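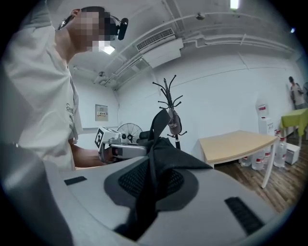
Dropping off and picking up

Where do I bring my laundry?
The Hekville shop is at the back of the Matić building, through the side entrance on the parking lot. Ring the bell if the door is locked. The Dudano drop point is a counter only. Bags left there go to Hekville on the evening van and come back the next afternoon.

Do I need an appointment?
Not for wash and fold. For comforters, rugs and curtains, please call first so we can hold a large machine for you.

How long does it take?
Wash and fold left before 8 in the morning is ready the same day. Everything else is ready the next working day. Large items take 4 working days in winter, sometimes less in June and July.

What kind of bag should I use?
Any bag that closes. Put your name and phone number on a piece of paper inside it as well as on the outside. Paper grocery bags tear, and we will move your things to a plastic one if that happens.

Can someone else pick up my order?
Yes, if they have the ticket. Without the ticket we need a call from the number on the account.

Washing

Do you mix my clothes with other people's?
No. Each order is washed and dried by itself.

Do you separate colors?
We split every order into lights and darks. If you want a third load for reds or new denim, write it on the ticket. It is charged as a separate load.

Can I bring my own detergent?
Yes. Label the bottle and leave it in the bag. We stock one regular detergent and one without scent or dye. If you don't mark a choice, you get the regular one.

What won't you wash?
Anything with gasoline, paint thinner or motor oil on it, leather, suede, and items marked dry clean only. We return these unwashed with a note.

Will you get a stain out?
We treat stains that are pointed out to us. Circle the spot with the removable tape at the counter. Old stains that have already been through a dryer usually stay.

Can I ask for line drying?
Yes, for up to 2 items per order. They may be ready a day later than the rest.

Prices and payment

How is wash and fold priced?
By weight, dry, at drop-off. There is a minimum charge per order. The current rates are posted at both counters and replaced the list dated 15 April 2021.

Do you take cards?
Cards and cash in Hekville. Cards only in Dudano.

What is the Dronari plan?
It is our monthly plan for households that bring a bag every week. You pay at the start of the month and skip the weighing, provided everything fits in the plan bag. Unused weeks do not carry over. Comforters and rugs are not included.

Problems

Something is missing from my order.
Check sleeves and pillowcases first, where socks tend to end up. Then call with your ticket number. Unmatched items are kept on a shelf in Hekville for 2 months.

I lost my ticket.
Bring ID. We can look up the order by name or phone number.

How do I reach you after hours?
Leave a message at extension 1589. Messages are answered when the shop opens.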